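Pre-session checks for the two-handed folding study, with my comments

Checklist version 6, tidied up 27 September 2026. Written by Leonor Louro, Cundstead flat.

I keep getting asked for this, so I've typed up the version I use, scribbles and all. It's for sessions where a person folds laundry holding a gripper in each hand and the wrist camera records it. Tick, cross or n/a, and put your initials at the bottom (Nuno, I mean you!).

1. Pivot screws on both grippers. OK.
Finger-tight isn't tight. I found one backing out in April and lost a whole afternoon's recordings to a wobbly finger.

2. Ribbed pads seated flat, no lifting corners. OK.
Run a thumbnail along the edge. If it catches, change the pad. Fluff in the ridges comes out with a dry toothbrush.

3. Jaws open and close fully, nothing pinched. OK, left one a bit stiff.
Keep your free fingers off the linkages while you try it. I have had the blood blister and can't recommend it.

4. Lens wiped, view not blocked by sleeve or strap. OK.

5. Bedding pulled smooth under the work area. Crossed, then fixed.
A ruck in the sheet gets grabbed along with the hem, and then you've got a lovely demonstration of folding a bed.

6. Both grippers visible to each other's camera at the start. OK.
We added this after comparing runs. Of 548 recorded folds, 146 failed our replay test, and Conceição went through the lot and found that most of the bad ones began with one hand out of view. With the check in place we've done another 406 and the failures are well down. I'll write that up properly when the Stedetti set is finished.

7. Garment starting position noted. OK.
Write down which way up any print is. Half-hidden prints are fine, we want those.

8. Operator's wrists. Ask them! Swap over if they're aching.

9. Floor clear round the bed, no trailing leads. Crossed.
My own slippers. Moved.

Still to do: new pads on order from Veloso, and somebody needs to look at that stiff left jaw.

Comments

Clementina Patrício: Could item 8 go first? By the time I've got to it I'm already holding everything.

Colleen Landry: We use nearly the same list at Birora but check the pads after the session as well. Do you log when you change them?

Leonor Louro: Colleen, on the back of the sheet, in pencil. Clementina, yes, good idea, will swap it.

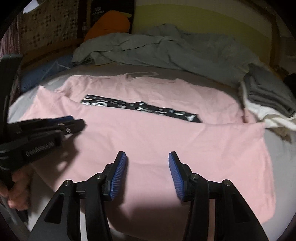 Photo: Leonor Louro, folding study, Cundstead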